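The Pencil Lines of Station 4

3 January 2022

Suha Daher keeps a mechanical pencil behind her ear and a roll of tape around her wrist, like a bracelet from an unromantic admirer. She looks after Station 4 at Sorkix, where hand-held grippers are used to teach robots what to do with a tray. The software side has a name, Deletti, and a budget. The table has Daher.
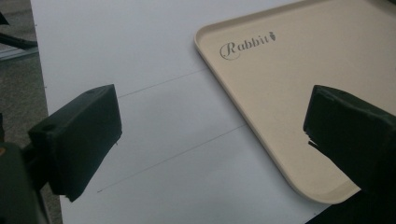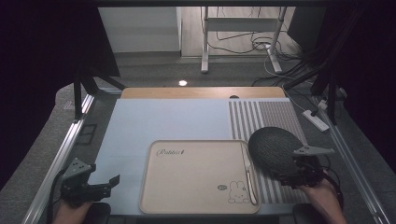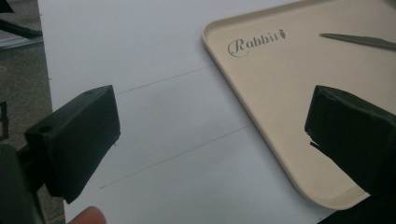 Her day begins with the fingers. They are dark green, they come in pairs, and they lead hard lives. A chipped edge gets a look, a fingernail test and a verdict, which is usually "fine for now." Daher changes a pair when the grip starts to slip. Looks don't come into it, or she would be changing them before lunch every day.

Then she checks the tray against its pencil lines. She once asked for a proper fixture from Stelar, the parts supplier, and got a quote with a lead time of 60 days. The pencil cost her 3 dollars and arrived in her own pocket.

Cables come last, and take longest. Daher follows each one from grip to plug with her hand, muttering, and wiggles both ends. Of the last 100 faults in her notebook, most were a connector that had worked itself out a little. Her colleagues at the Azar office would like the notebook turned into a spreadsheet. She has told them it's on the list, and the list is in the notebook.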